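晾字

店里的绳子是我在九月初重新拉的。旧的那根用了很多年,中间往下坠,卡片夹上去会慢慢滑到一起。新的是麻绳,细一点,两头各系在一根木柱上。

母亲以前管这件事叫晾字。字写好了,夹在绳上,等墨干透再收。 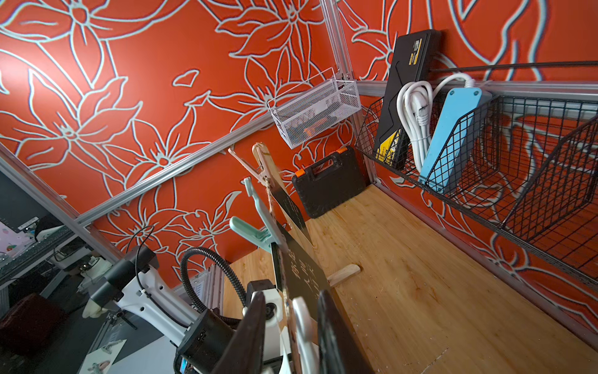
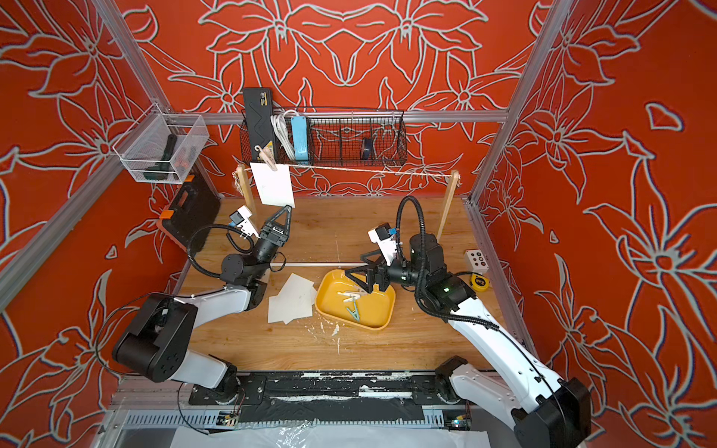
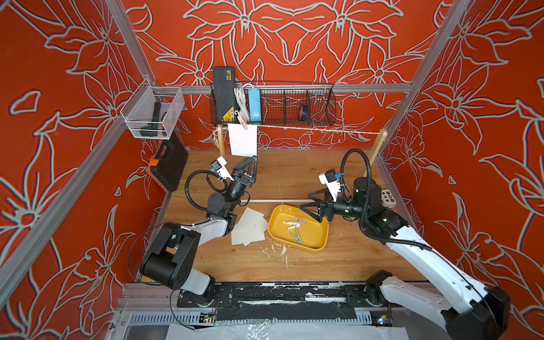
夹子是她攒下来的,什么颜色都有。她不讲究配套,坏了一个就补一个,补的时候店里有什么就拿什么。我接手以后想过换成一样的,去镇上的杂货铺看了一回,木头的一袋四十个,价钱不贵。我在架子前站了一会儿,最后买了一卷绳子回来。

我们家做的是卡片。婚宴上的座位卡,寿宴的请帖,药店抽屉上的标签,只要是要用手写的,都接。母亲写字,我裁纸。后来她的手开始抖,换成我写字,她裁纸。再后来她裁纸也裁不直了,就坐在桌子后头,专管晾。她把卡片一张一张夹上去,间隔差不多一个手掌,夹满了一根绳就停下来,等。

我问过她为什么不平摊在桌上,桌子够大。她说摊着会忘。

那年秋天接了一单大的。布莱威尔德旅馆要重新开张,旅馆的人来订卡片,每个房间门后挂一张,写房号和一句欢迎的话,另外还要餐厅用的,一共两百张。来的人穿一件灰色外套,拿着本子,说话很快。他说招牌上用的是外文,Brellwood,卡片上就不必写了,客人走到房间里,总该知道自己住在哪儿。他问能不能在九月十二日以前做好。我说能。母亲在桌子后头没有作声,他走了以后她才说,下雨怎么办。

果然下了雨。雨从月初开始下,不大,只是不停。纸受了潮,墨落下去就往外洇,笔画的边上长出一圈毛。我写坏了三十张,把它们叠在一边,留着试笔。母亲把那一叠拿过去翻,翻得很慢,从里头抽出几张,说这几张可以用。我说边上都毛了。她说挂在门后,光线暗,看不出来。我没有用。

绳子一次挂不了多少。我白天写,晚上收,收下来的放进抽屉里,上头压一块木板。头几天还记着进度,后来也不记了,写到手酸就停。店里的电暖器拿出来开着,离绳子远远的,母亲不放心,隔一会儿就过去摸一摸最靠近的那张纸,看它是不是烫。

有一天夜里我醒来,听见楼下有动静。下去一看,灯亮着,母亲站在绳子跟前,手里拿着一个夹子。绳上的卡片全收下来了,摊在桌上,她正一张一张往回夹。

我问她在做什么。

她说顺序乱了。

我去看那些卡片。是房号,从一楼写到三楼,我写的时候没有按顺序,哪张顺手先写哪张。她把它们排好了,小的在左边,大的在右边。我说收进抽屉以前会排的,不用现在弄。她说晾的时候就该是齐的,干了才不会再乱。这话没有道理,墨干不干和顺序没有关系。可是外面下着雨,已经是后半夜,我也不想争,就搬了凳子坐下来,把卡片递给她。她接过去,看一眼,夹上。夹到后来她手上没有力气,夹子捏不开,我就替她捏着,她把纸角送进去。

都夹好以后,她退后两步看了看,又上前把其中一张摘下来,递给我。

那张写错了一个字。“宾至如归”的“归”,我少写了一横。白天我看过两遍,没有看出来。

我重新写了一张。写的时候她站在旁边等,也不坐。写完了,她拿去夹在原来的位置上,关了灯,扶着墙上楼去了。第二天早上她不记得有这回事,问我为什么绳子上空着一个夹子。我看了一下,是有一个,夹在最右头,什么也没夹。大概是多出来的。

十一日雨停了。旅馆的人来取货,还是那件灰外套。他在桌边翻了几张,说字很好,比从前的好。从前旅馆门后的卡片也是我们家写的,是母亲年轻时候的字。他不知道。母亲坐在桌子后头,把裁下来的纸边一条一条理齐,用麻绳捆上,像是没听见。

他付了钱,多给了一点,说是赶工的钱。我找给他,他不要,推了两回,我收下了。他抱着箱子出门,在台阶上站住,回头问那块牌子卖不卖。他指的是门口那块,母亲写的,写的是营业时间。我说不卖。他说也是,就走了。

母亲是第二年春天走的。那块牌子我一直没有换,上面的时间早就不对了。冬天我们关门早,来的人白跑一趟,有的会说两句,我就道歉。有人建议我在下面补一行,我裁了纸,也写了,字大小不合适,贴上去不好看,又揭下来。

旅馆后来也换过主人。新主人把门后的卡片都摘了,换成印的,塑料封着,不怕潮。摘下来的那些,打扫房间的女人没有扔,装在一个纸袋里给我送来。她说看着是手写的,扔了可惜。我留她喝茶,她说还有楼梯没拖,站着喝了半杯。

我把卡片倒在桌上。有些卷了边,有些沾了蜡油,有一张背面被客人用铅笔记了一串火车时刻。餐厅的一张也没有,只有房间的。我从头理了一遍,小的在左边,大的在右边。少了两张,不知道是丢了还是给人拿走了。

理好以后没有地方放,抽屉里是满的。我看了看绳子,那天没有接活,绳子空着,就把它们夹了上去。纸早干透了,用不着晾。我夹得比平时密,还是挂不下,剩下的搭在椅背上。

傍晚有个小孩跟着大人进来取请帖,站在绳子底下往上看,从左念到右,念的是房号。念到中间他停下来,说这里少一个。

我说是少一个。

他又往下念。大人付了钱,叫他走,他说等一下,还没有念完。我把请帖包好,系上绳,放在柜台上,等他念完。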